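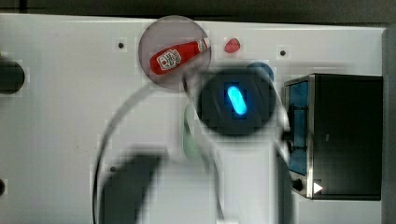
Ketchup bottle lying on the round plate, small red object to the right.

Jan 12, 2018. Cirkcombe, sauce bench

Weeping again. Opened the stored jars from the Likmont recipe first thing and the clear liquid is back on top in the two that stood by the window. The ones from the cold store look fine until you tip them, then a thin line of liquid runs down the glass ahead of the sauce. Taste is good in all of them. Colour is good. It is only the water.

Stirring puts it right for a while. I stirred one and left it on the bench with the lid off while I washed up, and by the time I had dried the beakers there was a wet ring round the edge again.

What I did this morning:

Made a fresh batch, 2000 g, to the recipe exactly as Rajeshwari wrote it out before the holiday. Karabulut paste, the drum that was already open. Spirit vinegar, sugar, salt, onion powder, clove and allspice in the muslin bag. Brought it up slowly in the wide pan and held it at a low simmer with the lid tilted. Took the muslin out before reducing because the last lot was too strong on clove. Final weight went under target so I made it up with hot water, 183 g, stirred in a little at a time.

That last step bothers me. Making up with water at the end means some of the water has never been cooked in with the paste. Looked back through the book and we have been doing it on every batch since we moved to the wide pan. The old tall pan lost much less and hardly needed topping up. I don't know that this is the cause of the weeping but nobody has tested it either way.

Ran the fresh sauce down the trough as soon as it had cooled to room temperature. It moved as one piece with a rounded front, then slowed, and a pale halo spread out in front of it along the floor of the trough. Read the distance at the sauce edge and ignored the halo. Ha-rang reads to the edge of the halo. We need to agree which, because her figures and mine from last year can't be compared as they stand. I have pencilled H or G beside the old readings where I can recognise the handwriting. Some I can't.

Trough notes, so they are in one place:
Level it before every run. The left back foot creeps.
Fill to the top of the gate and strike off flat with the long knife. Don't press.
Let it sit before lifting the gate. Same wait every time.
Wash with warm water and dry completely. A wet floor makes everything look thinner.

Filter paper test on the same batch. Spoonful in the middle of a dry paper, inverted beaker over it so it doesn't dry out, left while I had my tea. The wet ring was wide and not quite round, wider on the side where the paper had a crease. Repeated on a flat paper and got an even ring, slightly smaller. Throw out creased papers from now on. There is half a box of them where something heavy was put on top.

Sumathi came by and we talked about the paste. She thinks the Karabulut paste is hot break, which ought to keep its pectin and hold water well. I thought so too, but the sheet in the folder is for the previous year's crop and doesn't say. Kumaresan has the supplier's number and will ring on Monday. If it turns out to be cold break that would explain a lot, and we could stop fiddling with the cooking.

She also asked whether we had tried more vinegar or less. We have not changed the vinegar at all. I would sooner leave it, as the acidity has to stay where it is for keeping quality and any change means doing the whole shelf test over.

Starch. The Plaruvard sample arrived yesterday, waxy maize, in a paper sack inside a plastic one. Made a small side batch with it in the afternoon, taking part of the sugar as a dry blend so it wouldn't lump. It lumped a bit anyway where I tipped it in too quickly. Passed it through the coarse sieve and carried on. The sauce is noticeably thicker on the spoon and glossier. On the filter paper the ring is narrow and stops early. So it does hold the water.

Against that, it has a slight slipperiness in the mouth that Rajeshwari noticed straight away without being told which was which. She said it was like the sauce in sachets. The Likmont people asked for a short ingredients list and starch would have to go on it. My feeling is that we keep it as a fallback.

Things I would like to try, in this order:

1. Same recipe, lid on properly, so that no make-up water is needed at all. Start with less water in the pan if it comes out thin.
2. Same recipe with the make-up water put in early and brought back to a simmer.
3. Put the sauce through the homogeniser once. Gopinath's name is on the sheet for that until the middle of the week so ask him first. (Gopinath – if you read this before I find you, one pass at low pressure is all I want, and I will clean it.)
4. Starch at half the level of today's side batch.

Only one change at a time please. The November pages are hard to use for exactly this reason, three things altered between one batch and the next and a different paste drum halfway down.

Storage: today's batch is jarred and split between the cold store, the dark cupboard and the window shelf. Labels are on the glass, since the lids got swapped last time. Side batch is in the dark cupboard only, there wasn't enough for more. Look at them after the weekend, before anybody moves them, and write down the depth of liquid before tilting.

Small matters. The probe thermometer is reading low in boiling water, use the glass one until it is sorted. We are nearly out of muslin. The big balance drifts when the extractor is on, so weigh first and switch the fan on after. Somebody has had the long knife for opening boxes and there is a nick near the tip, which leaves a ridge when you strike off. Kumaresan is ordering another.

The shelf trial for Likmont is meant to start in April. That leaves time to get through the list above, provided the answer about the paste comes soon. The open Karabulut drum will do two more full batches, so I have marked it for this work only.

H-r Y to do the trough readings on Monday, sauce edge and halo both, in separate columns.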